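Cups first, bowls later: a baking teacher on kitchen drawers

She teaches beginner baking in Fliltmont and she's quick to tell you most people own too many measuring cups and can find none of them. "Drawer's a mess. Always the drawer."

Her own rule — everything out on the table before anything gets mixed. Wood table, pale, no cloth. She likes color sets, a blue one, a yellow, a green, becuase students stop reading the handles after a week. "They just say pass the yellow. Fine by me."
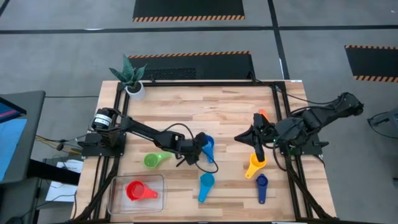 Does she weigh flour? Yes. 200 grams for the basic loaf, scale every time. Cups are for class, for speed, for people who won't buy a scale. "I gave up arguing in February."

On silicone she's come around. Used to hate it, too floppy. Now she wants a spout. A green cup with a pinched lip does melted butter, milk, whatever needs pouring. Squeeze a little, aim, done.

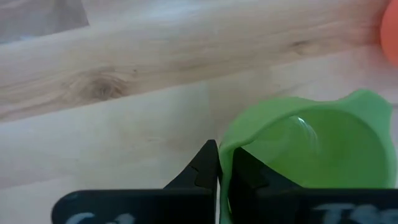
And storage? Not nested, she says, or not right away. Spread them out on a towel for 30 minutes after washing, then stack. "Stack them early and they stick, and then your back to digging with a butter knife."

Next class is the rye one. Bring an apron. She has 56 spares but they're all small.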